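Irkberg Lodging Text Corpus

Version 2 of the corpus, released Jul 17, 2018. Replaces the February release, which should no longer be used for training or evaluation.

Summary

The corpus contains 3,637 short listing texts written for guest rooms, apartments and small inns in the Akovham area. Each text was collected with the written consent of the property owner. It is meant for work on text classification, near-duplicate detection and plain-language rewriting. All records are in English. There are no guest reviews, prices or booking histories in any file.

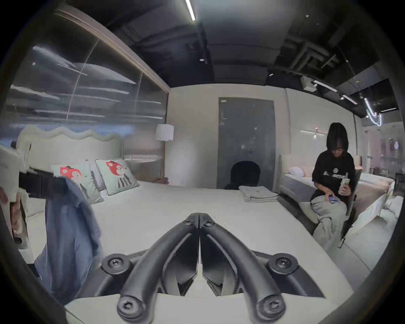 Fiifi Ackah
Corpus maintainer, Irkberg

Contents of the archive

listings.tsv - one record per line, UTF-8, tab separated, with a header row
labels.tsv - room type and tone labels, keyed by record ID
splits/ - lists of record IDs for train, dev and test
tools/ - the tokenizer and the scoring script
CHANGES - a log of edits since the February release

Fields in listings.tsv

id: a string of eight lowercase characters. IDs are stable between releases. An ID that has been withdrawn is never reused.
owner: a hashed owner key. Texts with the same key were written by, or on behalf of, the same owner.
title: the listing title as submitted. May be empty.
body: the listing text. Line breaks are stored as \n and must be unescaped before use.
year: the year the text was last edited by the owner. Empty if unknown.

Tabs inside a title or body were replaced with a single space during import. No other whitespace was changed, so double spaces and trailing spaces are present in some records.

Labels

Room type takes one of these values: single, double, family, dormitory, apartment, unclear. The label follows the text alone. A listing that says "sleeps four" and gives no other detail is labeled unclear, even where the title suggests an apartment.

Tone takes one of these values: plain, promotional, mixed. Annotators were told to use mixed only when at least one full sentence of each kind was present. Earlier guidelines left this open, and the February labels for tone are not comparable with the current ones.

Two annotators labeled every record. Disagreements went to Doğukan Tatlı, whose decision is the one stored in labels.tsv. The original pairs of labels are kept but are not part of the public archive. Write to the maintainer if you need them for agreement studies.

Splits

The test split holds 422 records and the dev split holds 300. Everything else is train. Splits are made by owner key, so no owner appears in more than one split. A random split by record gives inflated scores, as many owners reuse whole paragraphs from one listing to the next.

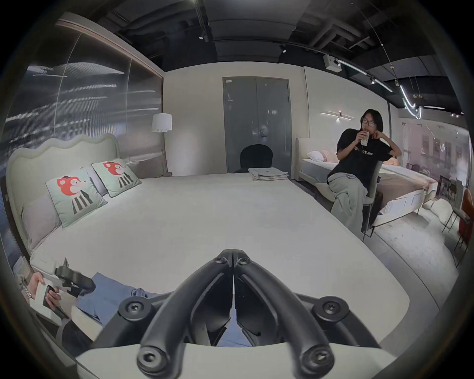 Results on the test split should be reported as macro F1 over all label values, including unclear. The scoring script does this by default. Passing --skip-unclear gives a second figure that may be reported alongside the first - please do not report it alone.

Changes since the February release

Fixed an encoding fault that turned curly quotes into question marks in the Feltthorpe records.
Removed texts whose owners withdrew consent.
Relabeled tone for the full corpus under the revised guidelines.
Renamed the field "host" to "owner".
The tokenizer now keeps hyphenated words whole. To get the old behavior, set split_hyphens to true.

Known problems

The Feltthorpe records were typed from printed brochures and contain typing errors that were left in place.
Texts managed by the Lindqvist agency share a fixed opening paragraph. It is not marked up. For near-duplicate work, either strip it or treat those owner keys as one group.
Some year values reflect the date of import into an owner's own system and are too late. There is no reliable way to tell which.
The dormitory label is rare in dev. Tuning on it is not advised.

Running the scorer

The script needs Python 3.5 or later and has no other dependencies. From the top of the archive:

python tools/score.py --gold labels.tsv --pred yours.tsv --split splits/test.txt

The prediction file must have the same columns as labels.tsv. Missing IDs are counted as wrong. Extra IDs are ignored with a warning.

License and removal

The texts may be used for research and teaching. They may not be republished as live listings. Owners can ask for removal at any time by sending the listing title to the maintainer. Removed IDs are recorded in CHANGES at the next release, and users are expected to delete the matching records from their own copies.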